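首页　产品中心　餐厨器具　技术资料　采购指南　售后服务　联系我们

本网站使用Cookie以保障页面正常运行并统计访问情况。继续浏览即视为同意本网站的Cookie使用政策。　接受　仅接受必要项　设置

Plivau 系列深色釉陶瓷餐器
产品说明与采购须知

一、产品概述

Plivau 系列为 Arkik 面向机关食堂、学校餐厅、酒店及医疗机构供应的陶瓷餐器，包括圆碗、深盘、平盘、汤盅及配套盖具。本系列由 Cordeiro 工坊完成器型设计与釉料配制，在 Worndale 生产基地成型、施釉及烧成，由 Arkik 统一检验、包装和发货。

本页适用于现行供货规格。采购单位在编制招标文件或内部采购申请时，可直接引用本页条款；如引用内容与双方签订的供货合同不一致，以合同为准。

本系列的设计对象为每日多次使用、集中清洗、叠放存储的餐饮环境。器壁较家用同类产品略厚，足圈加宽，口沿作圆角处理。家庭用户亦可购买，但本公司不提供礼盒包装，亦不接受单件刻字。

二、坯体与釉料

坯体采用高温炻质配方，主要原料为高岭土、长石、石英及少量熟料。原料入厂后逐批取样，测定含水率、粒度及烧后收缩率，不合格批次退回供方，不作降级使用。泥料经真空练泥后陈腐，再行滚压成型。异形件采用注浆成型，脱模后由人工修整接缝。

釉料为无铅配方，分内釉与外釉两种。内釉以耐刮、易清洁为主要指标；外釉允许保留较明显的色斑与颗粒感。色料在球磨阶段加入，过筛后静置，施釉前重新测定比重。同一订单原则上使用同一批釉浆，因数量较大需跨批生产的，由生产部门在装箱单上注明批次。

釉料配方由 Solange Moura 负责维护，任何调整均须经试烧并留存对照样片后方可投入生产。采购单位如需查阅某一批次的对照样片，可向客户服务部门提出书面申请，样片不外借，可到厂查看或提供实物复制片。

三、规格与配置

本系列现行供货的圆碗分为小、中、大三档。小号适用于米饭、甜品及蘸料；中号适用于面食及单人汤品；大号适用于合餐汤菜、沙拉及公用盛器。大号圆碗单件重量较大，建议由双手取放，不宜置于高处层架。

主要订货参数如下：
产品编号前缀：498
标准装箱数量：38件（小号圆碗）
可选器型：77种（含盖具）
标准供货期：以合同约定为准
包装方式：瓦楞纸箱，内衬纸浆格，逐件隔离

中号、大号圆碗及盘类的装箱数量因器型而异，请以报价单所列数量为准。拆箱零售仅限于补件，补件订单须注明原订单编号。

四、釉色与色差说明

本系列现行釉色包括深红、墨绿、灰白、铁褐及素色。深红、铁褐两色属于变化釉，釉面呈现深浅不一的色斑，靠近口沿处色泽偏亮，碗心颜色偏深。此类变化系釉层厚度与窑内气氛共同作用的结果，属于正常工艺特征，不作为退换货依据。

灰白与素色的色差控制较严。检验时将成品与封样并置于标准光源下，由两名检验员分别判定，意见不一致的，由质量主管 Wagner Araújo 复核。采购单位如对批次间色差有特殊要求，应在下单前提出，并于确认样品后共同封样。封样一式两份，双方各执一份，保存至该合同项下全部货物验收完毕。

屏幕显示颜色受设备及环境光影响，网页图样仅供初步选择，不能代替实物样品。正式订货前请务必索取釉色样片。

五、使用与清洗

首次使用前，应以中性洗涤剂清洗并充分沥干。本系列可用于商用洗碗机，洗涤温度及药剂浓度按设备制造商要求设定。不得使用钢丝球、砂粉及含氢氟酸的清洁剂。金属餐具长期摩擦可能在釉面留下灰色划痕，多数可用陶瓷专用清洁膏去除。

本系列可用于微波加热，不得用于明火、电磁炉及电热板。从冷藏环境取出的器皿，应待其恢复至室温后再盛装热食或放入烤箱。急剧的温度变化可能导致坯体开裂，由此造成的损坏不在质保范围之内。

叠放时应使用同型号器皿，小号、中号圆碗叠放高度以层架净高及取放安全为准，大号圆碗每叠不超过3件。潮湿状态下叠放容易在足圈处留下水渍，应在干燥后入柜。运输周转宜使用带分隔的周转箱，避免器皿口沿直接碰撞。

茶渍、咖啡渍及番茄类色素可能附着于灰白及素色釉面，可用食品级漂白粉溶液短时浸泡，随后以清水彻底冲净。深红、墨绿、铁褐三色不建议长时间浸泡于漂白溶液。

六、检验与质量保证

每批产品出厂前进行外观、尺寸、吸水率、抗热震及重金属溶出检验。外观检验为全检，其余项目按批抽样。检验记录随货提供复印件，原件由质量部门归档。

外观缺陷分为可接受与不可接受两类。直径细小且不位于食品接触面的针孔、足圈处轻微的釉料收缩痕，属于可接受范围。裂纹、缺釉、口沿崩缺、底部不平及食品接触面的明显落渣，属于不可接受范围，经确认后予以更换。

采购单位应在收货后及时开箱验收。运输破损须在签收单上注明，并保留外箱、内衬及破损件，以便向承运方索赔。未注明破损而事后提出的，本公司将视具体情况协商处理。

质保范围限于坯体及釉层的制造缺陷。因跌落、碰撞、使用不当清洁剂、超范围加热或擅自钻孔打磨造成的损坏，不在质保范围之内，但可按补件价格订购。

七、釉色参考

深红釉为本系列供货时间较长的釉色，多用于大号圆碗及汤盅。该色釉面斑驳，肌理略呈颗粒感，适合盛装浅色菜品及汤羹。与灰白平盘搭配时，建议统一选用同一口沿规格，以便摆台整齐。

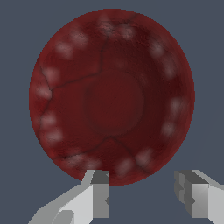 图1　深红色圆碗，俯视效果图

墨绿釉的适用器型与深红釉相同，铁褐釉暂不供应汤盅。灰白及素色适用于全部器型。同一订单可混配釉色，但每箱只装一种釉色、一种器型，拼箱需求请在询价时说明。

八、样品、报价与订货

样品申请由采购单位出具加盖公章的申请函，注明器型、釉色、预计数量及收件地址。釉色样片免费提供，整件样品按样品价收取费用，正式订货后可在首批货款中抵扣。样品不参与质保。

报价由销售部门的 Thaís Pacheco 统一出具，报价单载明单价、装箱数量、运费承担方式及有效期限。超过有效期限的报价单须重新确认。长期供货项目可签订框架协议，在协议期内按约定价格分批下单，每批最低数量另行约定。

定制标识采用釉上烧附工艺，适用于盘缘及碗外壁。采购单位须提供矢量文件及颜色编号，并对标识的使用权负责。深红、墨绿及铁褐三色釉面颜色较深，标识宜选用浅色，细线条及小字号文字可能影响清晰度，本公司将在打样阶段提出书面意见。定制产品无质量问题不予退货。

发货前，物流部门将与收货人确认卸货条件。收货地点不能停靠厢式货车，或需人工搬运上楼的，请提前说明，由此产生的费用在报价单中单独列示。

九、售后与备件

已停产器型的补件在库存清完后不再生产，客户服务部门可协助选择口径及高度相近的现行器型。盖具可单独订购，订购时应提供对应碗盅的底款编号。底款位于足圈内侧，由前缀及器型代码组成。

投诉与质量反馈请以书面形式提交，并附产品照片、底款编号及收货单据。客户服务部门收到材料后先行登记，需要寄回实物检测的，由本公司提供寄送标签。经检测属于制造缺陷的，更换及运输费用由本公司承担；属于其他原因的，检测报告仍提供给采购单位留存。

客户服务负责人：Ainhoa Escobar
工艺咨询：Ismael Cordeiro，Cordeiro 工坊
到厂参观及样片查阅须提前预约，Worndale 生产基地烧成车间在装窑及出窑时段不对外开放。

本页内容更新日期：2026年10月8日，星期四

订阅产品通讯，获取新釉色及停产器型通知。请输入电子邮箱　订阅　您可随时取消订阅。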